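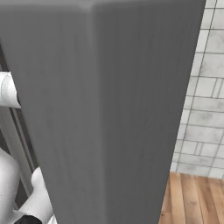
February 6, 2026
By Hubert Holzer

Brondasum sells a content marketing package to small producers (cideries, cheesemakers, the odd distillery), and for most of January its sales people have been asking me to recommend it to readers. The package is called Wukeck. It costs 657 euros a month, and for that you get an editorial calendar, a writing tool, a mailing tool and a person to ring. The brochure promises that it will "give your brand a face". Well, the tall box up there has two faces on show, one a slightly lighter grey than the other, and that is close to the range of tone I got out of Wukeck in its first weeks. It did improve. Whether it improved by 657 euros a month is what the rest of this page is for.

What you get

The calendar is the best part. You put in your seasons, your releases, your open days and your stockists, and it suggests what to publish and when. It understood without being told that a cider maker has little to say in late winter and far too much to say in autumn. I moved a few entries and it left them where I put them, which the older Pramo calendar never did.

The writing tool is sold as a "story engine". It asks you questions about your business and drafts articles from the answers. Mine were readable. They were also very fond of grandparents. I tested it with a business that was started by two former colleagues who met in an insurance office, and the second draft had acquired a family recipe. I took it out. It came back in the newsletter version, which is built separately from the same answers and doesn't carry over your corrections. Brondasum says this is being looked at. In my view it should have been looked at before anyone was charged.

The mailing tool does what mailing tools do. Lists import cleanly from a spreadsheet, unsubscribes work, and you can send to part of a list. There is no way to test two subject lines against each other on the standard plan.

The person to ring is a real person and was polite.

The figures they quote

Brondasum's sales sheet leans on one customer, a drinks wholesaler called Amaral, which is said to have gained 1481 new newsletter readers after moving to Wukeck. I asked over what period. I was told "the campaign". I asked how long the campaign ran and whether Amaral had also paid for advertising during it, and I was sent the same sales sheet again with a different cover. The figure may well be true. A newsletter reader is not a customer, though, and nowhere on the sheet is there a line for what those readers went on to buy. If you have a shop attached to your business you will want to know that before anything else, and Wukeck's own reports won't tell you. They count opens, clicks and something called "warmth", which has no definition in the manual that I could find.

Contract

Read it slowly. The minimum term is 2 years. You can leave early if you pay 3 months' fees, and notice has to be given in writing, by post. The articles you publish are yours, but the answers you gave to the story engine stay in Brondasum's system after you go, and the wording on what they may be used for is loose. I would ask for that clause to be struck out. One reader tells me she did ask and they agreed within a day, so it can't matter much to them.

The price goes up each May in line with a formula printed in the appendix. There is no upper limit on it.

Who might want it

Someone with a decent list already, steady sales and no time at all for planning. The calendar would earn part of its keep there, and if you write your own articles you can ignore the story engine altogether. You still pay for it. I asked whether the calendar could be bought alone and was told there was "no appetite" for that, presumably on Brondasum's side.

Someone starting from nothing would do better to write one honest page a month about what they make and how, and send it to whoever has asked for it. A paper diary and a cheap mailing account will cover that.

A trial is available on request. It leaves out the mailing tool and the reports, and card details are taken at the start.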